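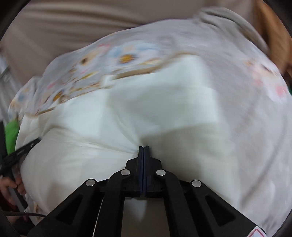 **Defne Duman**, textile care technician, Altedport workshop

September, started 8:40 a.m.

Carried on with the wash shrinkage work for the Ranville order. They want a care label that lets people wash their white quilted comforters at home, and the last supplier's label said dry clean only with no test behind it.

Samples are cut from two shells, the Moris percale and the Suominen sateen. All squares marked at 400 mm between points, both directions, indelible pen. Marked after quilting this time. In the spring we marked the flat cloth first and the stitching drew it in before it ever got near water, so those numbers are no use for anything.

Moris percale, after three warm washes and low tumble: lengthwise lost 7 mm, crosswise too little to read with the steel rule. Fine by me. Most of the loss came in the first wash.

Suominen sateen puckers along the stitch lines. The marks haven't moved much but the cloth between them looks tired. I think the thread is shrinking more than the shell. Need to unpick one row and wash a length of thread by itself — there's a cone left on the shelf over the sink, lot 464.

Drying: the percale squares took 83 minutes on low before the middle stopped feeling cool. The edges were done long before that. If the label says tumble dry it should also say to take it out and shake it partway through, or people will put it away damp in the center.

Detergent was the plain powder, no softener. Don't use the liquid from the blue jug, it leaves a film on white and I had to rerun two squares because of it.

Also the left dryer is squeaking again at the start of each cycle. Doesn't seem to affect the heat.

To do:

- thread test, lot 464
- two more washes on the percale, then measure again
- iron half of one sateen square and see if the puckers come back
- ask Ranville if the full-size one has the same stitch spacing as the squares they sent. The paperwork gives two different spacings

Stopped at 4:15. Sateen squares are flat on the rack, please leave them there overnight.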